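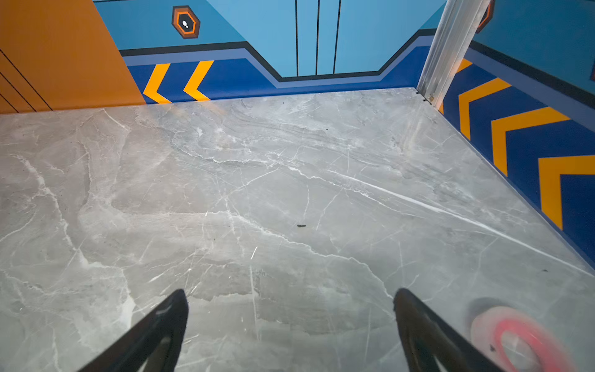
文 ヘロイーザ・ブランダン
Heloísa Brandão(こども理科ページ「ダルトビー」 物理・光の分野担当)

光のはね返り方 ―― つやのある面と、つやのない面

対象:小学校高学年から
必要なもの:懐中電灯、小さい鏡、白い紙、アルミホイル、分度器

1 物が見えるということ

物が見えるためには、その物から出た光が目に入らなければなりません。太陽や電球のように、自分で光を出すものを光源(こうげん)といいます。机、石、紙、くぎなどは光源ではありません。これらが見えるのは、光源から来た光が表面ではね返り、その一部が目に届くためです。

光が物の表面ではね返ることを反射(はんしゃ)といいます。まっ暗な部屋では、目の前に鏡があっても何も映りません。反射する光がないからです。

2 反射の法則

平らな鏡に光を当てると、光の道すじは決まった向きに曲がります。この向きは、次の二つの角度で表します。

入射角(にゅうしゃかく):鏡に向かう光と、鏡の面に垂直な線との間の角
反射角(はんしゃかく):はね返った光と、鏡の面に垂直な線との間の角

鏡の面に垂直な線を法線(ほうせん)と呼びます。角度は鏡の面から測るのではなく、法線から測ります。まちがえやすいので注意してください。

入射角と反射角は、いつも等しくなります。入射角が15度なら反射角も15度、入射角が70度なら反射角も70度です。光を鏡に垂直に当てたときは入射角が0度なので、光は来た道をそのままもどります。このきまりを反射の法則といいます。光の色や強さが変わっても、このきまりは変わりません。

3 正反射と乱反射

白い紙も光をよく反射します。それなのに、紙に自分の顔は映りません。ちがいは表面の形にあります。

鏡の表面は、光の波長(はちょう)とくらべてでこぼこがとても小さく、なめらかです。平行に来た光は、そろった向きではね返ります。これを正反射(せいはんしゃ)、または鏡面反射(きょうめんはんしゃ)といいます。光の並び方がくずれないので、像が映ります。

紙の表面には、細かい繊維(せんい)がからみ合っています。平行に来た光でも、当たる場所によって面のかたむきがちがいます。一つ一つの場所では反射の法則が成り立っていますが、全体としては光がばらばらの向きに出ていきます。さらに、繊維の間に入った光も、何度も向きを変えてから外に出てきます。このように光がいろいろな向きに散る反射を、乱反射(らんはんしゃ)といいます。

乱反射では像は映りません。その代わり、どの向きから見ても物が見えます。教室の黒板の字がいろいろな席から読めるのは、乱反射のはたらきです。

4 みがくと、つやが出る

石や金属をみがくと、つやが出ます。みがく作業は、表面のでこぼこを少しずつけずる作業です。はじめは粗い(あらい)粒の研磨材(けんまざい)を使い、だんだん細かい粒に替えていきます。前の粒がつけた傷を、次の粒がつけるもっと小さい傷に置きかえていくわけです。傷が十分に小さくなると、正反射の割合がふえ、周りの明かりが表面に映るようになります。

大理石の模様は、みがく前からあります。ただし、粗い面では表面で散った白っぽい光が模様の色に重なるため、模様がうすく見えます。みがいた面では、表面ではね返る光が一つの向きに集まります。その向きを外して見ると、石の色がはっきりします。ぬれた石の色がこく見えるのも、これに近い現象です。水がくぼみをうめ、表面での散乱がへります。

つやのある石には、二種類の光が重なっています。一つは表面で正反射した光で、電灯や窓の像をつくります。もう一つは石の内部に少し入り、散らばって出てきた光で、石そのものの色を伝えます。頭を動かすと、電灯の像は動き、模様は石の同じ場所に残ります。二種類の光は、この方法で見分けられます。

5 金属の反射

金属の中には、自由に動ける電子がたくさんあります。光が当たると、この電子がゆれ動き、光の大部分を表面ではね返します。よくみがいた金属が、ガラスや石より強く光るのはこのためです。

鉄や銀は、いろいろな色の光を大きな差なくはね返すので、灰色や銀色に見えます。金や銅は青い光をあまりはね返さないので、黄色や赤みをおびて見えます。

銀色の金属が、いつも銀色に見えるとは限りません。なめらかな金属には周りの色が映ります。赤い布を近づければ赤く、青い紙を近づければ青く見えます。金属の絵をかくときに「銀色の絵の具」だけではうまくいかないのは、この映りこみがあるためです。

6 丸い棒に出る、細長い光

平らな鏡では、像の形はくずれません。丸い棒の側面では、場所によって法線の向きがちがいます。左側の面は左の方の景色を、右側の面は右の方の景色をはね返します。棒を横切る細いはばの中に、広い範囲の景色が縮めて映ります。

棒の長さの方向には、面は曲がっていません。そのため、像は横にだけ縮み、棒にそった細長いすじになります。明るいものが映った所は明るいすじ、暗いものが映った所は暗いすじです。スプーンの柄、自転車のスポーク、えんぴつの金具でも観察できます。

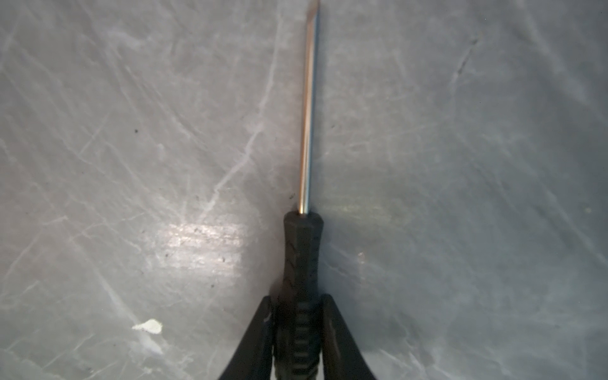
図2 ドライバーの軸に出た光のすじ。中央は白く、左は銅のようなオレンジ色、右は青みのある灰色。

7 実験

実験A 反射角を測る
(1)白い紙に直線を一本引き、その上に鏡を垂直に立てます。
(2)鏡の位置を表す線に対し、垂直な線(法線)を引きます。
(3)懐中電灯の前に細いすき間をあけた厚紙をつけ、法線と鏡が交わる点に光を当てます。
(4)紙の上の光の道すじに印をつけ、鏡を外して線で結びます。
(5)入射角と反射角を分度器で測り、表に書きます。
入射角を変えて、くり返してください。鏡がかたむいていると、光が紙から浮いて道すじが見えなくなります。

実験B アルミホイルのしわ
(1)アルミホイルを同じ大きさに二枚切ります。
(2)一枚は平らなまま、もう一枚は軽くまるめてから広げます。
(3)部屋を暗くし、同じ位置から懐中電灯を当てます。
(4)白い紙をホイルの横に立て、はね返った光の形をくらべます。
材料は同じです。変えたのは面の形だけなので、結果の差は面の形によるものと考えられます。

注意:ホイルのふちで手を切らないようにします。太陽の光を鏡で人の目に向けてはいけません。レーザーポインターは使わないでください。

8 ことばのまとめ

光源:自分で光を出すもの
法線:面に垂直な線
入射角・反射角:法線から測った光の角度
正反射:そろった向きへの反射
乱反射:いろいろな向きへの反射

次回は10月号の「光の屈折(くっせつ)」です。水を入れたコップと、まっすぐな棒を用意しておいてください。

校閲 ディルク・フックストラ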